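The junk drawer cure, and other things I don't believe

Every December my inbox fills up with people who want to fix my house. Most of them can be deleted before coffee, but one kept coming back this year, and three readers forwarded it to me with notes along the lines of "have you tried this?" So I tried it. You asked for it.

The plan is called Ivero. It's a 17-step home reset, sold as a download with a workbook, and the claim on the sales page is that the average household is holding on to 300 things it has no use for. I'd love to know how anyone arrived at 300. I wrote and asked. The reply thanked me for my curiosity and pointed me to the premium version, which I did not buy.

Step one is the junk drawer. You empty it onto a table, all of it, and you set a timer. For each thing you pick up you are supposed to say out loud what it is and when you last used it. If you can't answer both, out it goes. The workbook says people report feeling lighter within minutes. People report all kinds of things. People report feeling lighter after a haircut.

My trouble with this starts with the test itself. When did you last use the little key that bleeds the radiators? Two winters ago, in my case, and I was very glad to have it at eleven at night. When did you last use a fuse? A spare door hinge screw? The whole point of the drawer is that it holds things you don't use until the moment you badly need one. Judging it by how often you reach in is like judging a smoke alarm by how often it goes off.

Chantelle Xaba, who edits this newsletter and has better manners than I do, thinks I'm being unfair. She did the same step and got rid of a grocery bag full of stuff, and she says she hasn't missed any of it. I asked her what was in the bag. She couldn't remember, and she takes that as proof. I take it as a reason to wait until spring and ask her again. We've left it there.

Then there's the 72-hour rule. Anything you can't decide about goes in a box, the box goes by the front door, and if you haven't opened it in 72 hours you donate the lot without looking. I find this one a bit alarming. Three days tells you nothing about whether you need a thing. Mostly it tells you whether you were busy. I also don't see why the thrift store in Florkthorpe should have to deal with my unlabeled cables. They've had a sign up since summer asking people to please stop dropping off loose chargers, and I can't say I blame them.

The makers also push a sorting tray, sold separately through a company called Jalta. It has compartments. I have an egg carton that has compartments. I put the tray on my wish list for the purpose of seeing whether the price would drop, and it went up.

To be fair, a few parts were fine. I liked the advice about keeping instruction sheets in one folder, though my mother was doing that forty years before anybody put it in a workbook. I liked the bit about taping a spare part to the thing it belongs to. And I did find dead batteries, plus a store card for a place that closed. Those are gone now. It took part of an evening and I could have managed it without a login.

What bothers me most is the before and after. The workbook asks you to rate your stress from one to ten before you start and again once the drawer is done. Of course the second number is lower. You've finished a chore and you're sitting down. If they asked again a week later, when you're hunting for a thumbtack, I'd be more interested, but there's no box for that on the form.

A reader who signs off as Morris wrote in to say he got as far as step nine and then had an argument with his wife about a bread maker. He wanted to know if later steps get any easier. I stopped at four, Morris, so I'm no help, but step twelve is called "The Attic Conversation" and I'd think hard before you open that page.

If you've done the whole thing and it changed your life, write and tell me. I mean it. I'd want to know how long ago you finished, though, and what the drawer looks like today. Mine was filling up again by the end of the month, and the radiator key is in it.

Next issue I'm looking at the vinegar people. Several of you have sent me recipes for a spray that is supposed to clean everything from the oven door to the dog's bed, and I have the oven door ready. Send your results, good or bad, by the usual address.
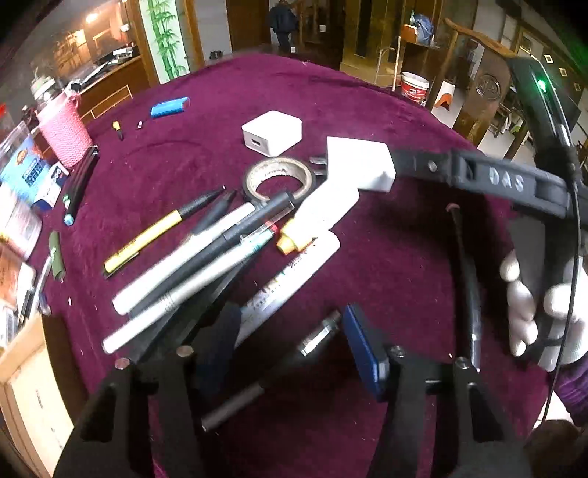
And if it smells like a salad afterward, please say so, as that never seems to make it into the write-ups.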